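About Gusgate

Gusgate teaches suturing, which is sewing with higher stakes and worse thread. Đạt Sầm started the school with 12 students and a great many curved needles -- most of them since accounted for.

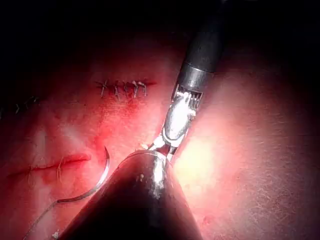 Needle, thread and a short row of interrupted stitches.

Our beginners' course runs 10 weeks. Expect to tie 2,000 knots, and to like a few of them. Trimming the tails neatly comes later. New classes start in December.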